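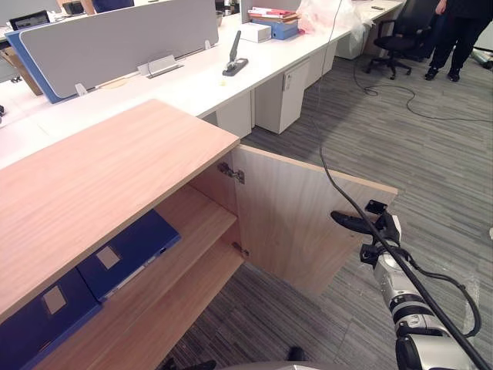

Demonstration collection

Reading time: 2 minutes

Demonstration collection is the gathering of recorded task examples from which a robot control policy is trained. Each example, called an episode, pairs camera images with the joint positions and gripper commands logged at the same moments. The policy learns to produce similar commands when it is given similar images.

Methods

In teleoperation, an operator moves the robot remotely, usually through a pair of hand controllers or a smaller arm with matching joints. In kinesthetic teaching, the operator pushes the arm by hand while the motors are slack. Teleoperation is slower to learn but keeps the operator's hands out of the camera view. A third method records a person using a handheld gripper, with no robot present – the recorded motion must then be converted to one the arm can follow.

Door tasks

Cabinet doors are a common early subject. A hinged door moves along a fixed arc, and the gripper has to follow that arc or let go and push. Small errors in wrist angle load the hinge and can stop the arm. Opening and closing are normally recorded as separate tasks, as the contact points differ: opening begins at a handle or free edge, while closing can be done with the outer face of a finger.

The Dratmont set, recorded in an office in Lagos, contains 300 door episodes at 10 frames per second. Work was carried out among ordinary desks and storage furniture, with staff at work nearby. Cabinet contents were left in place. The set was recorded with Lotix software and divided into 2 tasks, with 4 starting positions of the base for each.

Variation

A policy trained from one starting position tends to fail when the base is moved by a hand's width. Collectors therefore change the base position, the opening angle of the door and the lighting between episodes. Background changes are also useful. A chair that stays in one spot through a whole set may become a cue the policy depends on.

Labeling and review

Every episode receives a short text instruction, such as "close the cabinet door," and a success mark. Review is done by playback. Episodes with dropped images, long pauses or a mismatch between image and joint timestamps are removed. Failed attempts followed by a correction are often kept – they show the policy how to recover from a missed grasp. The Makero format stores these with a separate recovery tag, and the start of the correction is marked by the reviewer.

See also: Imitation learning; Teleoperation; Mobile manipulator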